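Frequently Asked Questions: The Konar Study on Learning Manipulation from Hand-held Demonstrations

This page answers the questions most often put to the Konar study team by students, partner institutions and members of the public. It was last revised on 18 Sep 2021. Questions not covered here may be sent to the study office at the Minami Laboratory.

General

What is the Konar study?

Konar is a research study into how a two-armed robot can learn everyday table tasks from people. The people do not operate the robot. They carry out the task themselves, holding a pair of grippers, and the recordings are used to train a control program known as a policy. The study is led by Sadao Takeda at the Minami Laboratory.

What question does the study set out to answer?

The main question is how much variety in the demonstrations matters when compared with their number. Earlier work in the laboratory used a single table and a fixed set of objects. The resulting policies did well on that table and poorly elsewhere. Konar tests whether the same recording effort, spread over many rooms, tables and table coverings, gives a policy that copes better with a place it has not met before.

How does Konar relate to Pleluvell?

Pleluvell is the name of the training software. Konar is the study that uses it. The software can be used with other kinds of recordings, and two other projects in the laboratory do so.

Method

Why are demonstrations recorded with hand-held grippers?

A person's hand can do many things that a two-fingered gripper cannot. If bare hands are recorded, their movements must later be translated into movements the robot is able to make, and much is lost on the way. When the person works with grippers from the start, every recorded movement is already limited to what two fingers can do. The method also needs no robot on site, so recordings can be made in offices, kitchens and meeting rooms.

What tasks are recorded?

The present phase has 3 task families: moving a cup, handling a spoon in or near a cup, and straightening items on a cloth. Each was chosen because it can be done slowly, with one gripper or with both, and because a failed attempt does no harm.

How long does a session last?

A session ends when the demonstrator has completed the agreed set of tasks or wishes to stop, whichever comes first. Rest breaks are taken freely. Holding two grippers in front of the body is tiring for the forearms, and recordings made by a tired demonstrator have proved harder to learn from.

Are failed attempts kept?

Yes. They are marked as failures and stored separately. They are not used to train the main policy, but they are used to train a second, smaller program that judges whether an attempt is going well.

How is the position of each gripper worked out?

Each gripper carries a cube with printed square markers. The software finds the corners of the markers in the video and works out where the cube is and which way it is turned. The fingers are at a known distance from the cube, so their position follows. Having markers on more than one face is useful when the wrist turns and one face goes out of view.

What happens when a marker cannot be seen?

Short gaps are filled by estimating the path between the last clear reading and the next. Where a gap is too long for this, the affected part of the recording is left out of training. Demonstrators are asked to keep their sleeves away from the cubes and to avoid crossing their arms.

Results

How many demonstrations were used?

The first published comparison used two training sets of 1000 demonstrations each. The first came from one room. The second was gathered in many rooms, with different furniture and light. A further 200 demonstrations were held back and used only for checking.

What was found?

The policy trained on the varied set was more reliable in unfamiliar rooms. In the original room it was slightly slower than the policy trained only there, mainly at the moment of closing the fingers. The team regards this as a fair exchange for most purposes – although not for a fixed workstation, where the older approach remains the better choice.

Did patterned tablecloths cause difficulty?

They did at first. Policies trained on plain surfaces tended to hesitate over checks, printed lettering and decorative edges, and on occasion reached towards part of the pattern. Adding patterned cloths to the training set reduced this behaviour considerably. It has not been removed altogether, and small pale cups on pale cloths are still among the harder cases.

What does a typical recording position look like?

The demonstrator sits at the table with one gripper in each hand and the objects within easy reach. In the view shown, the checked cloth carries the word "Jasmine", and a small white cup with a spoon in it stands just ahead of the fingertips. The marker cubes are at the base of the grippers, and the left gripper is open wide.
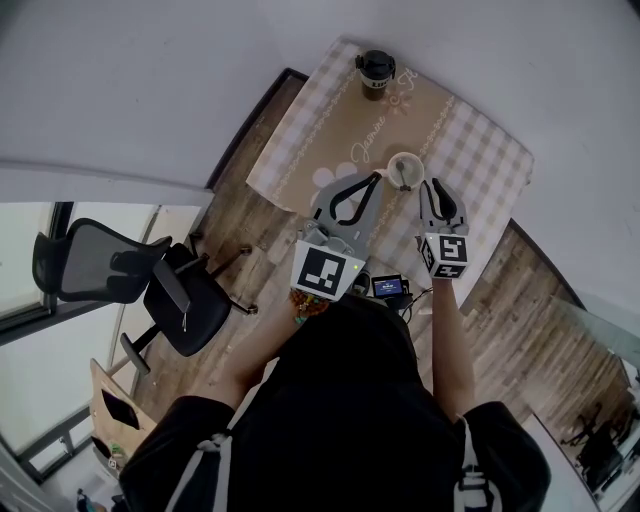
Limits of the work

Can the method be used for heavy or delicate objects?

Not at present. The recordings hold the position of the fingers but not the force with which they press. A person adjusts this force by feel, and the policy has no way of learning it. A joint proposal with Breletti, which would add force sensing to the finger pads, is under review.

Does the policy work with any robot?

It has been tested on one model of arm only. In principle, any pair of arms fitted with matching grippers could follow the same finger paths, provided that the paths lie within reach. The team makes no claim beyond the arms tested.

Taking part and using the data

Who may act as a demonstrator?

Adults who can hold both grippers comfortably may apply. No technical knowledge is needed. A short practice period is given before recording begins, and practice attempts are not stored.

May a demonstrator withdraw?

A demonstrator may withdraw at any time before the recordings are released, and need not give a reason. The request should be made in writing to the study office. All recordings linked to that person will then be deleted, including any marked as failures.

Will the recordings be made public?

A selection will be released for research use once checks for personal information are complete. Requests for early access from partner institutions are considered individually and should state the intended use, the name of the responsible researcher and the arrangements for storage.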